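From: Sheyla Huamán
To: manip-reading list
Subject: Re: [manip-reading] Sidcombe depth-free grasping, worth a rerun?

On Tomas's message from April:

> I went through the Sidcombe write-up again and I think we should
> switch. They drop the depth channel completely, train on 340
> demonstrations, wrist view only, and still report 80 percent on
> bowls and cups. If that holds we can retire the calibration
> step on both Orka arms. Has anyone tried to break it?

I have tried, a little, and I would hold off on retiring anything.

First, the 80 percent. Read the appendix. The score is averaged over object sets, and the shiny set has 11 objects in it, most of them seen in training in a different color. Swapping a red cup for a green one is not what I would call a new object. The Chantharasri baseline they compare against was run with its default crop, which throws away the rim whenever the gripper gets close. I would expect it to lose under those conditions, and the paper gives no run with the crop fixed.

Second, the claim that the policy "reads surface curvature from shading." Maybe. It could just as well be keying on the highlights, or on the shadow next to the rim. Their lamp never moves. If the shadow always falls on the same side, you can learn a decent approach direction without knowing a thing about curvature. I asked the authors whether they had a run with the light moved and got a polite answer about future work.

We have been collecting bowl approaches for our own version, with the Plellavska loader and the wrist view at native size. Look at how much a single input gives away:

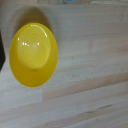

Wrist view, yellow bowl. Note the white spots in the base and the shadow past the far rim.

A network can get a long way on those cues, plus yellow against pale wood. I don't see how you would separate any of that from shape using the tests in the paper.

What I would want before we switch:

- the same policy with the lamp in 2 positions, one of them held out
- a matte bowl of the same size
- the baseline rerun with the full crop
- failures listed per object, with no averaging

If it survives the held-out lamp I will happily say so here -- and help take the calibration board down. Until then I'd keep depth on. Tomas, if you still have the checkpoint you downloaded, please send me the path, as the link on their page is dead.

Sheyla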